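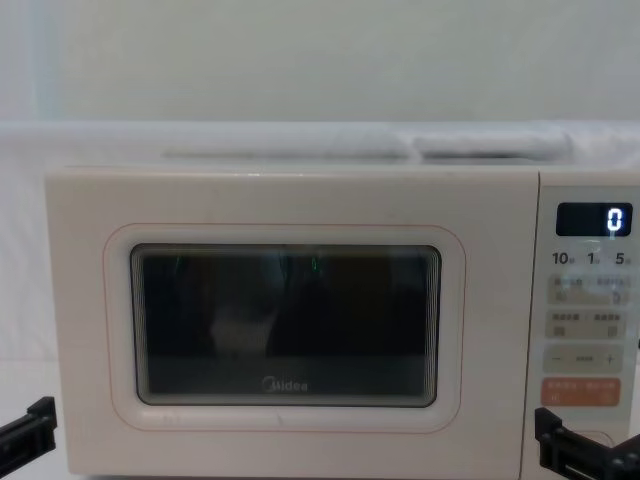 탕비실 전자레인지 (Midea, 크림색). 표시창 숫자 0

Totby 공유주방 단기 알바 + 사용성 테스트 참가자 같이 모집합니다. 급해요

Totby에서 Tendent 입주사들이 같이 쓰는 탕비실 운영 중입니다. 9월부터 점심 시간대 사람이 확 늘어서 손이 모자람. 그래서 두 가지로 뽑아요.

1) 탕비실 점심 알바
- 인원 2명
- 오전 11시 반 ~ 오후 2시 반, 하루 3시간
- 전자레인지 안팎 닦기, 테이블 정리, 두고 간 그릇 치우기, 행주 교체
- 경력 안봅니다. 냄새에 너무 예민하신 분은 좀 힘들수 있어요
- 시급은 면접때 안내. 점심 식사 제공

2) 전자레인지 사용성 테스트 참가자
- 1회 90분, 중간에 쉬는 시간 있음
- 컵이나 그릇에 담긴 음식 데우기, 버튼 찾기, 시간 맞추기. 끝나고 짧은 설문
- 만 19세 이상 68세 이하. 집에서 전자레인지 거의 안 쓰시는 분 대환영
- 왼손잡이분도 꼭 지원해주세요, 지난번에 너무 적었음
- 참가비는 당일 지급, 주차 지원은 안됨
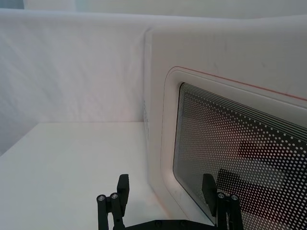
흰 테이블 위 전자레인지, 문 쪽과 옆면 통풍구

장소는 Bridwood 빌딩 Montoya 라운지 안쪽. 엘리베이터 내려서 왼쪽 복도 끝까지 오시면 됩니다. 정문 말고 옆문으로 들어오세요, 정문은 출입카드 있어야 열려요.

지원 방법
Totby 홈페이지 모집 게시판에 이름, 연락처, 가능한 시간대 남겨주세요. 제목에 '알바' 또는 '테스트' 꼭 표기. 둘 다 지원하셔도 되는데 글은 따로 올려주세요. 이력서 필요없고 자기소개 두세줄이면 충분합니다.

연락은 문자로 먼저 드려요. 전화는 잘 못 받습니다 죄송.. 알바는 면접 20분 안쪽이고 합격하시면 바로 다음날부터 가능하신 분 우선입니다. 테스트는 선착순이라 자리 차면 글 내릴께요.

앞치마랑 고무장갑은 여기 있음. 미끄럽지 않은 신발만 신고 오세요.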